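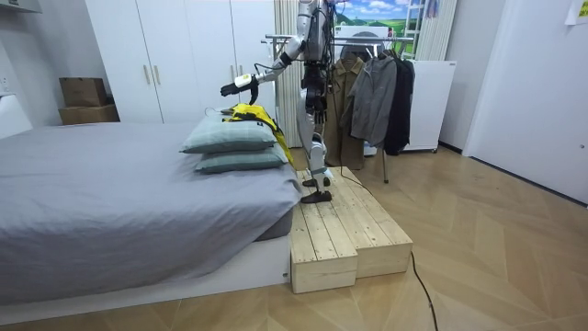 Home | Projects | Data | Clubs | Contact

# Stultach Bedroom Set

Saturday, January 11, 2025
By the Balogh Robotics Club data group

Print this page | E-mail this page

## Summary

The Stultach Bedroom Set is a collection of recordings made by students in the Balogh Robotics Club. It covers one kind of chore: handling clothes and bedding in a small bedroom with a humanoid robot. The set holds 1549 episodes from 72 recording sessions. All of them were driven by a student operator. None were produced by a trained policy.

The club started the set as its entry for the Dreltach student challenge, which asks teams to publish a data set along with their robot code. Teams are scored on both. The code is in a separate repository called Brilla, and its README covers setup and the controller.

## What the tasks are

Every episode belongs to one of 6 tasks:

- `pick_garment`: take hold of a garment lying on the bed or on pillows and lift it clear
- `place_garment`: put a held garment down on the bed
- `spread_garment`: lay a garment out flat
- `move_pillow`: shift a pillow to a marked part of the bed
- `stack_pillow`: put one pillow on top of another
- `clear_bed`: any mix of the above, with no fixed order

The yellow garment is used in most of the `pick_garment` episodes. It stands out well against the grey sheet, and new operators learn on it. Darker coats are used less, and results on them should be reported separately.

## Room and robot

The bed is low, so the robot works from a two-tier wooden step platform set against the foot end. Club members built the platform from unfinished planks. Its position was checked at the start of each session, but it does move a little between sessions. Do not assume a fixed offset between the platform and the mattress.

Coats hang on a rack near the robot. They are background in every task except a few `clear_bed` episodes, where one was taken down by a student before recording and placed on the bed. The robot never takes anything off the rack.

The room camera is fixed. The robot's head and shoulders are often out of view, and the arm farther from the camera can be hidden behind the body. If you need both arms, use the joint data.

## Files

Each episode folder contains:

- `room.mp4`: video from the fixed camera
- `joints.csv`: joint positions and gripping commands, with timestamps
- `meta.json`: task name, session number, operator code, outcome
- `notes.txt`: free text from the operator, often blank

Timestamps in `joints.csv` start at zero for each episode. The video may start slightly earlier. Use the `video_offset` field in `meta.json` to line them up. Sessions 1 to 9 have no offset field, and for those you will have to align by hand.

## Outcome labels

Outcome is `success`, `partial`, or `fail`. The operator chose the label right after the episode, and a second student checked it against the video. The pair disagreed on 44 episodes. Those are marked `disputed: true` and keep the operator's label.

A garment that slips but is caught again still counts as a success. A garment that ends up on the floor is a fail, even if the rest of the task was done.

## Known problems

- Loose cloth hides the fingers in many episodes, so contact is hard to judge from video.
- Some early `spread_garment` episodes were saved as `place_garment`. We fixed the ones we found.
- There is only one room. Models trained on this set alone should be tested somewhere else before anyone makes claims about them.
- Operator skill varies a lot. Filter by operator code if that matters for your work.

## Use and credit

Free for classes, clubs, and research. Please credit the Balogh Robotics Club and name the Stultach Bedroom Set. Send label corrections through the issue tracker with the episode number and the time in the video. The next release is planned for March and will add the missing offsets.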